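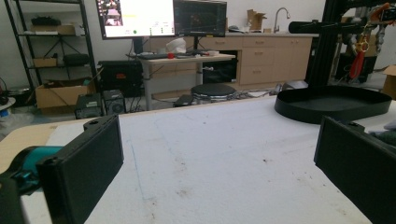 Planning a Budget for Hand-Held Gripper Stations

Trisden Purchasing Guidance, Section 4

Departments requesting hand-held gripper equipment must submit an itemized plan before any order is placed. The steps below apply to new stations and to the expansion of existing ones. Replacement of single parts below the small-order limit is covered in Section 2.

Step 1. Define the tasks

List the tasks the station is expected to support during the first budget year, together with the objects to be handled. The width and weight of the largest object determine the gripper opening required, and this figure should appear on the first page of the plan. Requests that name a model without naming a task will be returned.

Step 2. Survey the room

Measure the work surface, the clear floor space and the distance to the nearest outlets. A station needs a table that can be reached from at least two sides and a separate desk for the computer and monitors. Note where cables will cross a walkway – floor covers are ordered with the station and are often left out of first drafts. Shelving for trays, boxes and small objects may be charged to the same request.

Step 3. Obtain quotations

Two written quotations are required for the gripper units. At present Flalport and Sumeo are both approved suppliers. Ask each one to price the following as separate lines:

Gripper unit with mounted camera
Spare finger pads, one full set per unit
Mounting hardware and cables
Calibration on delivery
Shipping and insurance

The most recent quotations on file were $1,938 per unit from Sumeo and $2,797 per unit from Flalport. The higher figure included calibration and a second set of pads. The lower one did not, and the requesting department later paid for both. Compare totals only after the same lines have been filled in for each supplier.

Step 4. Budget for the surface and other wearing parts

Finger pads and table coverings are consumables. A white covering shows scuffs and specks early, and departments that prefer a clean surface for recording should plan to change it more often. Enter coverings, pads, fasteners and the task objects themselves under supplies. They may not be entered under equipment, even when they arrive in the same shipment.

Step 5. Budget for computing

State whether the station will use an existing computer. If a new one is needed, the standard allowance is $1,805 and covers the tower, keyboard and one monitor. A second monitor requires a short written reason. Storage for recordings is charged monthly by the Ivanyshyn building data office and should be shown as twelve equal amounts.

Step 6. Schedule the purchase

Plans received by the end of April are reviewed for the coming budget year. Allow time for delivery, for room preparation and for a trial period before regular work begins. Furniture should be in place before the gripper units are delivered, as suppliers do not store calibrated units on behalf of a department.

Step 7. Submit the plan

Attach the task list, a room sketch with measurements, both quotations and the supplies estimate. Plans are signed by the head of the requesting department and sent to the purchasing office as a single file. Changes made after approval – including a change of supplier at the same price – require a new signature.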